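Game Design 2, Week 6 handout
Player economies in online games

Read this before the seminar. Bring your trade log from last week's lab, filled in.

1. What we mean by an economy

An online game has an economy as soon as players can hold something, lose it, and pass it to someone else. There doesn't have to be a currency. In many early text games players traded keys and food, and prices settled anyway. For this course we use four terms.

Source: anything that creates goods or money inside the game. Quest rewards, monster drops, daily logins, harvest nodes.
Sink: anything that removes them for good. Repair fees, travel costs, auction taxes, items that wear out.
Converter: turns one thing into another. Crafting is the usual case. A converter is partly a sink if it can fail.
Trader: moves goods between players. A trader creates nothing and destroys nothing, unless there is a fee.

Students often mark a shop run by a non-player character as a trader. It is a source when it sells goods and a sink for the money paid. Draw it twice on your diagram, once for each side.

2. The running example

Our example all term is Stestholm, the harbor trading game on the course server. Players start with 900 coins and a small boat. There are two ports that matter early on, Pivska and Illetti. Pivska sells salt and rope cheaply. Illetti buys both, and sells lamp oil, which Pivska buys.

A new player can make a full loop and come out ahead every time. The designers wanted this so that beginners would not get stuck. The problem is that the loop has no limit. The ports never run out and never lower what they pay, so every loop adds coins to the game and very little takes them out. Harbor fees are fixed at 6 coins a visit, which was meaningful in the first version of the game, when a load of salt earned much less.

Work out for yourselves where the coins go after that. Players with large balances have bought every boat upgrade. They then bid against each other for the few goods the ports do not sell, such as charts, and the price of a chart goes up until a newcomer can't reach it.

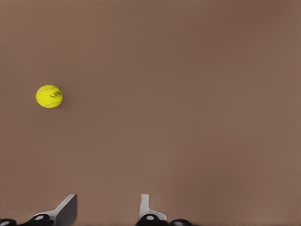 J. Harrow

3. Inflation and how it shows up

In a game, inflation is a rise in player-to-player prices while fixed prices stay where they are. This gap is what you look for. If a chart cost 416 coins at the start of the season and costs several times that now, but a repair kit from the harbor office costs the same as ever, you have found it.

Signs to note in your log:

Players quote prices in goods and stop using coins.
Low-value items are thrown away because listing them isn't worth the trouble.
New players say the market is broken and old players say it is fine.
Some item that stacks well and never decays becomes the real currency. In Stestholm it was rope.

The third sign is a report of feeling, so treat it with care. It is still evidence. Write down who said it and how long they have played.

4. Fixes that designers try

Percentage fees. Replace the flat harbor fee with a share of cargo value. It scales with wealth, but players dislike watching a fee grow and some will split their cargo to avoid it if there is a minimum.

Demand that responds. Each sale lowers the port's buying price for a while. This slows the loop and gives players a reason to visit more ports. It also rewards whoever logs in just after the price recovers, so the recovery time needs thought. A price that resets at 6 p.m. favors one time zone over all the others.

Prestige sinks. Sell things that are expensive and do nothing: sails in odd colors, a name painted on the dock. These work on rich players only, and only while they are new.

Wipes. Reset everyone each season. Simple, and it clears the problem completely — until the same sources fill the game up again. A wipe without a change to sources is a delay.

5. Seminar task

Work in pairs. Using the Van Dijk diagram sheet (spare copies in the tray by the door), draw the Stestholm economy with every source, sink and converter you can find. Mark the two flows you think are largest. Then propose one change and write down what you expect it to do to a new player, a mid-level player and a rich player.

Do not propose more than one change. You will be tempted to, and then you won't be able to say which one did what.

Hand in the sheet and half a page of notes. Diagrams may be drawn by hand if they can be read. Late work loses a grade per day, as in the course guide.

Next week: auction houses, and why search filters change prices.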